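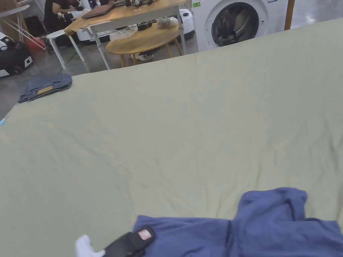
Pledummont gallery, June: the pinch month

Hello again! If you're new to this page, Pledummont is our laundry project. We teach grippers to pick up clothes and fold them, and I post from the bench when I remember to. June was supposed to be a cheerful one with lots of neat shirts. Instead we lost a good chunk of the month to a fault that got my thumb, so that's what you're getting.

My thumb is fine, by the way. It went a pretty impressive purple and I lost a bit of nail, and I couldn't button my coat for a few days (yes, a coat in June, you haven't felt how cold concrete floors are first thing in the morning).

The work, for anyone catching up: clothes go on the green sheet, gripper goes on the clothes, fingers close, you lift, you lay it flat, you fold, you let go. Over and over. Jeans are my favorites because they stay where you put them. There's a folded pair over by the edge of the sheet and they're no trouble at all. The navy thing is more my usual life, a bunched-up lump with one fold sticking up that might be a sleeve if you're feeling hopeful. Soft stuff like that is exactly what you grab hardest, and that's where we got caught.

What happened was this. I had the fingers closed on the collar of a sweatshirt and the collar slipped, so I opened up to try again. My left thumb was in between, smoothing the fabric down. I know. I KNOW. The fingers opened, sat there for 700 milliseconds (I got that from the log afterward, it felt like no time whatsoever) and then closed again all by themselves. The gripper is meant to stop squeezing long before it hurts. It didn't stop. The log has it peaking at 95 newtons, and I can tell you that's plenty when it's all on one thumbnail!

I yelled, hit the stop, and nothing let go, and that scared me a lot more than the squeeze did. Our stop button cut the power, and with the power cut the fingers just held on to whatever they had, which was me. I had to turn the release screw by hand with a screwdriver that was, of course, on the other side of the table. If I'd been working late by myself it would have been a really bad few minutes.

So we quit folding and went digging. We turned up 2 separate problems, and either one alone would probably have been an annoyance.

The first was the motor driver, a Skarkance board we've used for ages and like a lot. Our cable to it had worn where it bends behind the grip. When it flickered, the board restarted and came back with its default settings, so our gentle force limit was gone. That's on us, the limit should have been sent again after every restart and we only ever sent it once, in the morning.

The second was in Vosus, our own control software. It keeps the last command it gave so it can pick up where it left off if the link drops. Great for not dropping a basket of towels. Not great when the last thing it saved was "close" and the "open" hadn't been written down yet. Link comes back, Vosus politely repeats itself, crunch.

I went back through the records for every fold since the cable went in, 1160 of them, and found the same little restart in a handful of runs where nobody's fingers were anywhere near. We'd blamed those on slippery fabric. One of them I'd even tagged "user clumsy." Sorry, me.

What's different now: new cable with a proper loop of slack at the bend. The force limit goes out every time the board wakes up, and the fingers won't move until the board repeats it back. Vosus forgets its last command when the link drops and waits for a fresh one. The stop button now opens the fingers before it cuts the power. And a screwdriver lives on a string at the sheet end of the room.

We also have a rule, and I'm the one who wrote it so I can't complain: no bare hands between the fingers, ever, even for one second to fix a collar. Use the wooden spoon. It's a kitchen spoon, it works beautifully, the cuffs don't mind it.

We're back to folding, a bit slower than before. I'm still jumpy on the collars and I start most mornings on jeans to warm up. Next month I'd like to get to fitted sheets, the group over at Abeysekara say they've got a trick for the corners and I want to steal it.

Comments (4)

towelstack: Ouch!! We had the same thing with a stop button that just froze everything. Does yours open fully or only a little? Ours drops whatever it's holding, and that's a pain with wet jeans.

Reply from the page: Fully. We talked about a small opening but a thumb is fatter than you'd think when it's swelling up.

bench_nine: Check the other end of the cable too. Ours wore through at the connector and looked perfect from the outside.

lintfilter: Wooden spoon crew here. Get one with a long handle. Hope the nail grows back OK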